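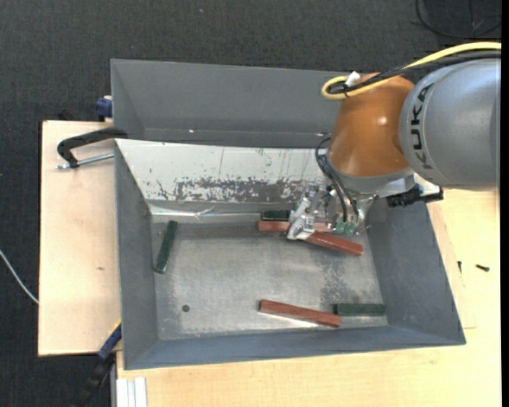 Bench tips for setting up a bin-picking kit

April
By Dario Bellini

The Govstead kit is sold as an add-on for an arm you already own. It ships with a finger gripper, hoses, fittings, a mounting flange and the picking software. Bins, clamps and a bench are up to you. I ran it in a home-size workshop on a KUKA arm, sorting short bars in two colors, reddish-brown and dark green. Notes follow, in the order I would do the work again.

Clamp the bin before teaching any positions. A light metal bin slides when a finger touches the wall, and every taught point is then off. Screw clamps over the rim onto a wooden board are enough. Check them again after the first 15 cycles.

Use a bin with sloping walls. A finger coming down at an angle has more clearance near the rim, and bars that ride up the side tend to slide back.

Bars lying tight against a wall are the hard case. The software has a setting called "edge offset," which defaults to 2 mm. I raised it in small steps until the finger stopped scraping. Too much and it skips those bars entirely.

Bare metal floors throw reflections. With an overhead lamp the software twice reported a bar where there was only glare. Moving the lamp to one side fixed it. A matte liner also works but wears quickly.

Route hoses and cable with the wrist turned to both limits. Leave a loop at the joint and tie the bundle on either side of it — never on the bend itself. The supplied ties are too short for this. Buy longer ones.

Pick up spare screws before a run. They travel with vibration and end up under the bin, where they tilt it.

Place the second bin close behind the first. Short moves save more time than raising the arm speed, and the gripper drops fewer bars.

The manual is thin on fault codes. Anum Gondal at Govstead support answered my question about code 245 (low air pressure at the gripper) the same afternoon. The fix was reseating one push-in fitting.

Worth buying if the arm is already paid for. The price does not include the 2 spare finger tips shown in the brochure, so order those separately.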